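About Drerkholm

Drerkholm takes old office computers apart so the good pieces can be used again. We set up in Prumbridge, in one half of a former print shop, and we love this work! Processors, memory, power supplies — if it can be pulled, tested and passed on, we want it out of the shredder pile.

Most of the pulling and placing is done by a robot we named Matei. It has two fingers, a small camera at the wrist, and (by now) a lot of patience built in. The patience came the hard way, and we'd like you to know about it, as it explains a good deal of how we run the shop.

In March we had 900 processors booked in from Malness, our biggest batch yet, and everyone was excited. Matei was picking them up by the edges and standing them at the fixture plate, just as it had in testing. What we hadn't tested well enough was the force reading on the fingers. A sensor had drifted, the controller believed it was squeezing gently, and it was squeezing hard. By the time Milovan Delić heard a crack and hit the stop button, 125 chips had been through the fingers. We checked every one under the magnifier, and 14 had chipped corners or lifted edges. One had shattered and thrown a sliver of board past the guard, onto the floor where people walk.

Nobody was hurt. We stopped the line anyway, called Malness that afternoon, and paid for the damaged parts.

Then came the part we're proud of! The guard now reaches the floor. Matei squeezes a test block at the start of every shift, and again whenever the fingers are changed, and if the reading is off it won't move until a person has signed it out. Grip force has a hard ceiling that no program can raise. Anyone in the building can stop the robot, for any reason, and the stop goes in the fault log with a thank-you next to it. Visitors are welcome to read the log — it sits on the bench by the door, coffee rings and all.

We restarted on July 11, 2020, slowly, with the lid off the coffee tin and three of us watching the fingers. We still run chips slower than we used to, and we're fine with that. 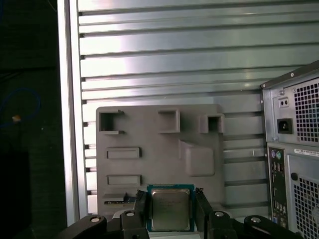 Valentin Baudry wrote to us after reading the log that he would check the test block too, as a worn block could hide the same drift all over again, and he asked how often we measure ours.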